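Speaker notes, Vendamberg evening, talk on the Caruso quartet broadcasts
Javiera Valdebenito

(Start when the doors are shut. Water on the left. Check with Annunziata that the sound is on before I speak.)

Good evening, and thank you for coming. I will speak for 50 minutes, with 2 pieces of music, and after this I will be glad to take questions. My English is sometimes slow. Please raise a hand if a word is not clear.

My subject is a small one. I want to talk about how a chamber group plays for the radio, and what changes in the playing when the listeners are not in the room. I was the second violin of the Caruso Quartet for many years, and we played often for the regional station in Zusov. I am not a historian. I have my diaries, the letters which the producer Loredana Cirillo sent to us, and the station log, which Rebecca Santoro has copied for me with much patience.

(Slide: the log, first page. Do not read it aloud.)

The station had one studio for music. It was built for speech, and it was very dry. When you play a chord in a church, the chord stays with you a little after the bow has left the string. In Zusov it stopped at once. The first time we rehearsed there, our cellist Benedetta Caputo put down her bow after four bars and asked if the microphones were eating the sound.

We had to learn again some simple things. We held the last note of a phrase a little longer. We took slow movements slightly faster, as silence in that room felt very heavy. The viola moved her chair to face outwards. In a concert we would not have accepted this, as it made it harder for her to see the first violin. For the microphone it was better, and Loredana was quite firm.

(Pause. Drink.)

Now about the programmes. The station gave us the late evening, after the news. The letters show that Loredana had to argue for each long work. Her manager liked pieces which ended before the weather report. She wrote to us: "I have won you the slow movement, but I have lost the repeat." I still have this letter and I am fond of it.

So we played many short works in the first season, and then longer ones. The log gives each broadcast a number. Number 2444 is the one I want you to hear, the first evening when we were allowed a full quartet without a cut. It was in September, and the heating was not yet on. You will hear a chair in the second movement. This is my chair.

(MUSIC 1. Slow movement, from the beginning. Annunziata fades it down when I nod. If the disc does not start, go on to the part about Trituson and come back.)

I would like you to notice the place where the cello has the melody. Benedetta plays with almost no vibrato. In the hall she played it with much more. She told me that on the radio, vibrato sounded to her like a person who talks with too many gestures on the telephone.

About Trituson. Trituson was the label that later put out some of these recordings. They added echo. I understand why, but for me it is wrong, and I have said this to them. The echo hides the ends of the notes, and we had worked very hard on the ends of the notes. For music 2 I will play the same passage in both versions, first from the station tape and then from the disc. I will not tell you which I prefer, you know it already.

(MUSIC 2. Tape, short silence, disc. Let people talk a little after.)
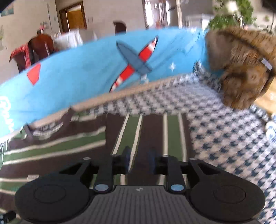
Did the quartet hear its own broadcasts?

Only later, and only some of them. We played live, so at the time we were in the studio, and most of the tapes were used again by the station. What I have played tonight comes from copies which Loredana kept at home.

(If somebody asks about the score with the pencil marks: it stays on the table near the piano and people may look at it, but please turn the pages from the top corner.)

If there is time, tell the story of the page turn in the piano quintet. If there is not time, go directly to the thanks.

Thanks to Rebecca for the log, to Annunziata for the sound, and to Benedetta, who has corrected two of my dates and one of my opinions. The list of broadcasts is at the door. Please take one when you leave, and return the pencils.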